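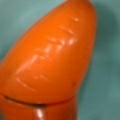 Toy carrot, close up.

Grading certificate from a club that has since folded, will a new club accept it?

posted by rutport_reluctant in Martial Arts > Karate

I trained at a small club in Warkinton for 8 years and got as far as brown belt before the hall was sold and the club went with it. I've now moved to Rutport and want to start again. The nearest dojo belongs to a different association and the woman on the phone said I'd be "assessed on the night", which sounded like something that happens in A&E. I have my licence book, with every grading stamped except the last 2, when our instructor had lost the stamp. Do I turn up in the brown belt, or a white one, or hide in the car? Also, do I need to pay for a new licence if the old one has run out? I'm 51 and my knees have opinions.

Édgar Londoño

Take the white belt in your bag and ask before class starts. Most instructors will look at the book, watch you do a couple of kata and tell you to wear what you had. Some will ask you to wear white for a month or so while you learn their versions, and I would just do it. I went through this when I moved from a Shotokan club to a Wado one and spent August turning left while everyone else turned right. My belt colour was the least of my worries.

The missing stamps matter less than you think at brown. They matter a lot when you go for black, so try to find your old instructor now and get a signed letter with the dates on it. Mine had retired to grow leeks and took four phone calls.

Yes, you will need a new licence. It normally carries your insurance, and an expired one covers you for nothing. Ask whether the first session or two is covered without it, as clubs differ.

kickpad_keith

just wear the brown. if your rubbish they'll notice either way

Ospina_mum

Not quite what you asked, but my daughter's club (we're with Novenell) made her resit one grade when we switched and charged us for it, so ask about fees first. She was livid for an evening and then passed. Get new mitts as well, ours wouldn't allow the old ones in sparring because they had the wrong badge on. Can't help with knees.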